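Chapter 4
Before the Gates Open: Planning the Small Music Festival

What this chapter covers
The difference between a lineup and a program
Stage times, changeovers and the noise curfew
Reading a site plan as if you were carrying a bass cabinet across it
Budgeting for things the audience will never notice

Every festival begins as a conversation in which someone says "we should do this ourselves." The conversation usually takes place late in the evening, and it usually deals with the headliner. It seldom deals with toilets. By the time the same people are discussing toilets, they have become festival organizers, and it is too late to send them home.

Chapter 3 treated the single concert: one room, one evening, one bar that somebody else runs. A festival puts several of those concerts next to each other in a place that was never meant to hold any of them. The skills carry over. The comforts, such as walls, do not.

We will follow one event through most of this chapter. Plimoten is a one-day festival of folk and electronic music held in a sloping pasture outside the town of Visside. In its first year it sold 405 tickets, which pleased everyone until the guest list was added. There were two stages, known as Top and Bottom for reasons that become clear when you push a drum kit from one to the other. The music ran from noon until 11 p.m., when the town's permit required silence and, to general surprise, got it.

The lineup was the easy part. The organizers booked 11 acts, wrote them on a poster in descending order of fame, and felt that the program was finished. A program, as we use the word here, is the lineup with time attached. It says who plays where, for how long, and what the audience is supposed to do while one band coils its cables and the next one looks for its drummer. Plimoten's poster said none of this. The duo Voyle, who perform sitting down and very quietly, were placed on Bottom at the same hour that Plaken, who do neither, were placed on Top. Sound travels downhill with great enthusiasm.

Changeovers are where most first programs come apart. A band that needs four microphones and a chair can be ready in ten minutes. A band that travels with its own organ can't. Plimoten allowed 30 minutes between acts on each stage, a sensible figure, and then spent the first of these gaps hunting for a power strip. Small supplies deserve their own line in the budget and their own place backstage, known to the whole crew. Tape is the classic case. It marks positions on the stage floor, labels channels on the mixing desk, holds set lists in place, and walks off in the pockets of guitarists.

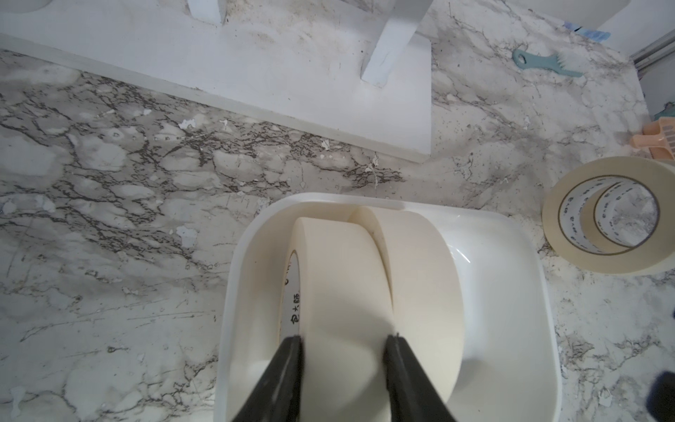

Figure 4.1 Masking tape in a white plastic tray.

The second thing the poster left out was distance. On a site plan, the parking area and the Top stage are a thumb's width apart. On foot, in October, with an amplifier, they are a relationship test. Always walk the load-in route before you draw it, preferably carrying something you dislike. Note gates, slopes, soft ground and livestock. Then walk it again in the dark, which is when the load-out will happen - and when the people doing it will be tired, hungry and full of opinions about the organizers.

A word on money, which gets all of Chapter 6 to itself. Newcomers tend to spend on what can be seen from the front of the stage. Audiences remember lights, certainly, but they also remember an hour in line for water. If you must choose between a fog machine and a second water point, buy the water point. The pasture at Visside supplied its own fog by nine in the evening, free of charge.

Section 4.1 starts with the calendar, working backward from the first note to the first permit application. Have a pencil ready, and an eraser of at least equal size.

Key terms
Changeover: the time between the last note of one act and the first note of the next.
Load-in: the delivery of equipment to the stage.
Curfew: the hour at which the permit, and the neighbors, stop being patient.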